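What the Simulator Gets Wrong About Fingers

Lucie Turcotte has spent most of the past year comparing robot hands without touching many of them. She runs end effector testing at Mtshali, a small automation firm with an office in Clirville and a workshop in Divdale, and most of her trials take place in simulation before any hardware is ordered.

"People think we start with the robot," she said when we spoke on 23rd September. "We start with a kitchen counter in software and a list of things we want moved."

The list is short. It has a long vegetable, a flat slice of something, a mug and a bag of rice. For each object, Turcotte's group runs the same task with several hands mounted on the same pair of arms. The candidates this time were a parallel gripper with two flat pads, a three-finger adaptive gripper, a suction cup and a multi-fingered hand. All four used the same controller.

The parallel gripper was the one she expected to recommend. It is cheap, it has one motor, and the workshop already knows how to fix it.

"For the mug and the rice it was fine," she said. "You close it, it holds. The trouble came with anything thin lying on a board. The pads have to get under or around the thing, and they hit the board first."

Suction was dropped early. It did well on the mug and badly on the rice, and Turcotte said she did not trust the way the simulator handled a seal on a curved vegetable. "It gave us a number, but I couldn't tell you what the number meant. So I left it out of the report."

That left the three-finger gripper and the full hand. Her group ran 199 trials with each on the vegetable task, starting from a different arm position every time. A trial counted as good if the object ended up inside a bin and stayed there. Touching the rim was allowed. Knocking the bin out of place was not.

The full hand did better, though by less than the price would suggest. What surprised her was how it failed. The three-finger gripper mostly missed. The hand usually made contact, then pushed the vegetable along the board with a knuckle before the fingers had closed.

"I watched a lot of those," she said. "You see the finger come down in the right place and you think, good, that's the one. Then the rest of the hand arrives."

Part of the problem was the controller. It had been written for grippers with a single open-and-close command, and the hand was being driven the same way, with every finger moving together. In August, her colleagues at the Divdale workshop split the command so that the thumb and first finger could move ahead of the others. Turcotte calls this the pinch-first setting. It took 16 days to get working, most of them spent on a timing fault that had nothing to do with the fingers.

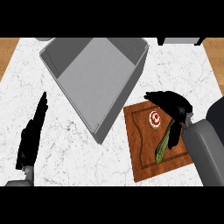
The right hand at the green vegetable during a simulated run. The left hand is over bare marble beside the bin.

She is careful about what the simulation can show. Contact between a finger and a soft or slippery surface is hard to model, and her group changes the friction settings from run to run so that the controller does not learn to depend on one value. Even so, she expects some of the good results to disappear on real hardware.

"The vegetable in the simulator is a rigid body. It doesn't bend and it doesn't have a wet side. If a hand can't do it there, I don't need to buy the hand. If it can, I still don't know very much."

The second arm has been less useful than planned. The original idea was for the left hand to steady the board while the right hand picked. In practice, the two arms spent a lot of time avoiding each other, and Turcotte turned off the steadying step for the vegetable task.

"I'd like to bring it back for the bag of rice," she said. "One hand on a bag is asking for trouble. For a single vegetable, I don't think the second arm earns its place yet."

Camera placement was the other change. The first round used a camera mounted at the wrist, and the fingers blocked its view at exactly the moment it was needed. The group moved to a view from above the counter and kept the wrist camera only for the final approach. Turcotte said that swap helped all four end effectors and should have come first. "We compared hands for weeks with a bad view. Some of that had to be done over."

In all, the group has logged 767 runs across the four objects. The next stage is physical. A hand and a three-finger gripper are going to the test bench at Orkcombe, where they will be mounted in turn on the same arm and given the same list.

Asked which one she would buy today, Turcotte took a while to answer.

"The three-finger, if it was my money and the job was mugs," she said. "For the board, the hand. But I want to see it drop a few real ones before I sign for it."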